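### 3.2 Materials and writing surface

All messages were written on small dry-erase boards with a white face and a colored frame. The format was chosen after a pilot in Ekville, where full-size wall boards led writers to produce long, crowded text that raters could not score consistently. A small board limits the writer to a few words and forces a decision on line breaks, one of the variables of interest. Boards were laid flat on the table. Sloped and upright placements were dropped after the pilot.

Each message was a phrase of two to four words drawn from a list of 100 short mottoes compiled for the Gikbridge handwriting survey. Phrases with numerals or internal punctuation were removed. Writers received the phrase on a printed card and were free to choose the layout, the size of the letters and the marker color. No ruled guide was provided. Figure 1 gives one of the boards, "Positivity wins all," with the first word on its own line and the other two beneath it.

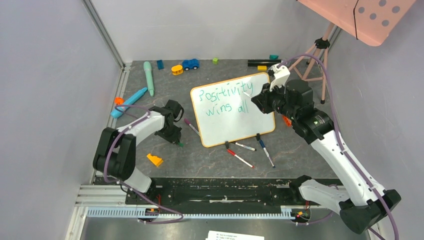 **Figure 1.** Two-line layout in teal-green marker on an orange-framed board, with dry-erase markers and small toys on the table.

Layout was coded in two steps. The coder first recorded the number of lines and the word at which each line ended. The coder then judged whether the break followed the grammar of the phrase or only its length. In a three-word phrase that opens with a long subject, the two criteria often agree: a break after the subject separates it from the verb and also leaves two lines of similar width. Such cases were coded as ambiguous and left out of the comparison in Section 4.1, but were kept in the legibility analysis.

Of the 159 boards collected, 10 were excluded for smearing that affected at least one whole letter. Partial smears were accepted if every letter could still be identified by two coders working apart. Marker color was recorded with a simple name and was not measured. Teal and green were merged into one category — the coders could not separate them reliably under the Ekville lighting.

Legibility was rated on the Oso scale, which runs from 1 to 8 and is scored for the board as a whole. Raters were told to ignore spelling, capitals and the slant of the baseline. Baseline slant was scored separately, as the difference in height between the first and last letters of the longest line, divided by the height of the first lowercase letter. Following Sveinbjörnsson, we treated each line as a unit for slant and each board as a unit for legibility. Boards with a single line therefore contribute one value to each measure.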